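Thread on looking after the two hand-held grippers at our bench in Brallalitz. Senad Georgiou asked how we keep them going, so I'm writing it down in one spot.

The grippers are a wired pair, one for each hand. The fingers are black and go on with screws. The usual fault is a finger working its way loose, and you feel it in the grip well before you see it.

To refit a finger: unplug the cable at the bench end. Back the screw right out and look at the threads. If there's black dust on them, the plastic is wearing and you should set that finger aside. If they're clean, seat the finger flat and do the screw up until it stops. Don't lean on it.

The mounts have brass inserts. Don't put thread locker anywhere near them. Zainab Eze did that in October and we lost a mount getting the screw back out.

Contact pads get wiped with a damp cloth and left to dry. No solvent. We tried a cleaner from Zalletti and it left the pads slick for days.

Anything new on a gripper gets tried on the ping pong balls and the clear box before it goes back on the real job. A ball is light and round and it will squirt out if the two pads aren't parallel.

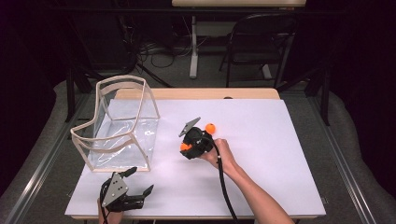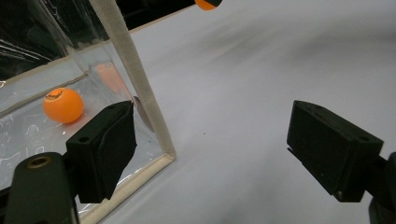

We do 100 picks a side. If a ball gets dropped, I check the finger seating first, then the pads, then the cable. Most times it's the seating.

The box needs looking after too. The clear sheet scuffs and the soft edging lifts at the corners. Press the edging back down with your thumb. If it won't stay, cut the piece out and put in a new one. Don't glue over the old stuff.

Cables: let them hang with some slack and never wrap them around the handle to put the gripper away. We've replaced 4 this year and all of them had gone at the handle end. Anselmo Seixas now solders in a longer sleeve there.

Spare fingers are in the grey drawer, labelled by side. Left and right do not swap. If you take the last one, tell Velimir Dimitriou so he can print more. A pair takes him 124 minutes.

The log book is on the shelf over the drawer. Last entry is number 374, left finger refitted, screw replaced. Write down the side and what you did, even if it was only a wipe.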